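Reviews > Hardware > Hands and grippers

Search this blog Go

Last updated 2nd June

The Tornlow kit is a retrofit for a two-armed robot: a pair of five-digit hands, wrist mounts, a cable set and the Favix software licence. The firm sells it for domestic work, so I ran it against a kitchen, mainly at the sink and the dishwasher. The manual comes to 134 pages, of which 18 concern the hands and the rest the licence server.

Each finger is a run of short metal segments with a black joint mechanism between them and a rounded black pad at the tip. The pins and linkages can be reached without stripping the finger down, a real improvement on the Horrocks hand I reviewed in October. The knit cover goes on over the hand and leaves the fingers clear. 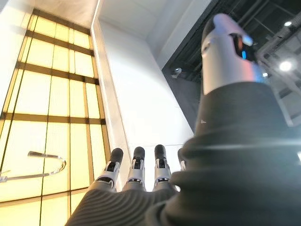 Derek Cheetham wrote in to say that the linkages are sound but the pads are a consumable, and that Tornlow ought to print the price of a spare set on the same page as the hand. I agree. I had to ask for it twice.

Fitting took me a morning. The wrist mount is good – it seats squarely and doesn't need shimming. Cable routing is left to the buyer, and the supplied clips are too few. Allow slack at the wrist or the forearm will pull the connector when it rotates.

Plates in an upright rack are the obvious test for a hand of this size.
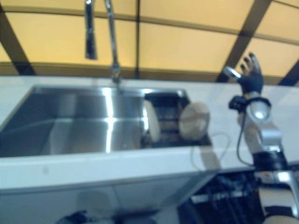 Grip force is set per finger in Favix, in steps from zero to 200. The default is too high for crockery. I settled on a lower value for the thumb and left the others matched. The settings don't survive a restart unless you export them, a fault Stukevow fixed in its own package two versions ago.

Dishwashers are harder work. Both arms are at the low end of their reach, and the planner wants a clear route past the open door before it will commit to anything.
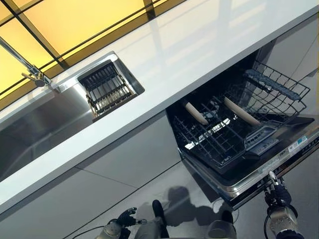

I would run the planner at half speed for any job below counter height. At full speed it replans too often and the pauses cost more than the pace gains. Version 2 of Favix is supposed to address this. Terence Tapley at Tornlow has promised me a copy, and I'll rerun the low-reach tests when it comes.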